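Cleaning out the photos (again)

17 May 2020

So I finally started on the great photo tidy-up, the one I've been promising myself since January. I've got 88 folders of the things, going back to the flat in Lulport, and half of them are called "new folder" or "misc colour ones". Past me was no help at all!

My rule so far is one folder with a cup of tea, then stop. If I do more than that I get ruthless and start binning pictures of Nan's garden, which I regret by dinner time.

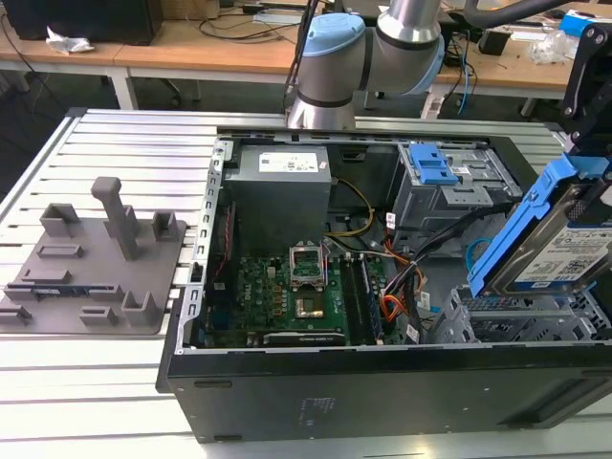
Joon-young Cho reckons I'm going about it backwards, and that I should pick my favourite 80 first, get them printed and leave the rest alone. I can see the appeal (an album on the shelf! that people might open!) but I'd fret over the leftovers.

Anyway, tonight's folder is the Gritodden beach trip, all 360 shots of it, mostly grey sky and somebody's thumb. Kettle's on.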